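Gwawr Kneath
25 June 2023

Right, gripper thread, as promised to the three of you who asked. I've had the Verkcombe two-finger and the Kemeys soft one on my desk for a bit and I have opinions.

Short version: I went in wanting to love the Kemeys (it's so squishy!) and I keep putting the Verkcombe back on.

Same bowl, same sponge, same strawberry for both, all inside the clear walls so I'm not crawling under the desk after things. Verkcombe fingers up by the bowl:

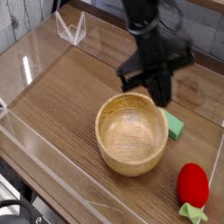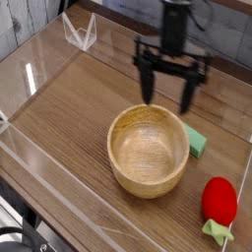 Vaughn Thibodeaux replied that I'm being unfair to soft grippers, and that his Kemeys got much better once he dropped the air pressure and slowed the close right down. He also reckons two stiff fingers will always look good on a bowl, because a rim is basically a handle.

Fair point about the rim, Vaughn! I did 20 goes each on the bowl and the Verkcombe only fluffed 3. The Kemeys fluffed 8, mostly by sliding off sideways. Will try the lower pressure tonight.

The sponge was the surprise. I thought stiff fingers would just mangle it, but with the force limit turned down it's lovely. Took me ages to find that setting mind you, it's on page 119 of the manual under "miscellaneous" — thanks for that.

Strawberry goes to the Kemeys, no contest. It wraps round the plush and just hangs on, whereas the Verkcombe likes to grab a bit of leaf and call it a day.

Things I'd moan about on the Verkcombe: the fingertip pads wear quickly, and the mounting screws are a size I never have. On the Kemeys: the noise. The pump sounds like someone blowing up a lilo in the next room, all afternoon.

Couple of people asked about the controller. It's the little Skestholm one, and I've not changed it between grippers. I did have a go with the Leltholm back in October and the lag drove me up the wall, so it went back in its box.

Next up is the two of them on a mug handle, with Vaughn's pressure settings on the Kemeys. If anyone has spare fingertip pads they want rid of, my DMs are open — I'll pay the postage.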